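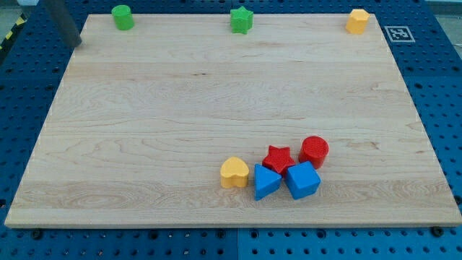
Flekomton patch 7 is live – mount changes, new pet, Tullholm quest fix

Thu 14 October

Servers came back up this morning after a longer than planned downtime. Main things below, full notes on the launcher.

The Seto Marsh Strider is finally in. Ground mount only, sold by the quartermaster in Tullholm for 1290 marks once you hit Trusted with the ferrymen. Any class can buy it, but only Wardens get the lantern glow when they summon it. Alts on the same account get it too, no need to buy twice.

New pet as well, the Arai Mudling. Drops from the bog chests, level 42 and up. Drop rate not given. It has a bite and a self heal on a short cooldown, so probaly good against beasts. Cannot be traded for now.

The Tullholm campaign should now finish properly. Chapter 17 was getting stuck if you left the group before the bridge fight. If yours is still stuck, abandon the chapter and pick it up again from the harbour master – progress on the earlier ones is kept.

Also fixed: pets vanishing on the ferry, the Strider saddle clipping through long cloaks, wrong icon on the reed whistle.

Not fixed: stable tab still forgets your favourites after a relog. Lead designer Iida Tuominen said on the forum that it needs a change on the server side and wont make it in before the end of October.

Marsh event starts with the next weekly reset. Rewards list not out yet, will update when it is.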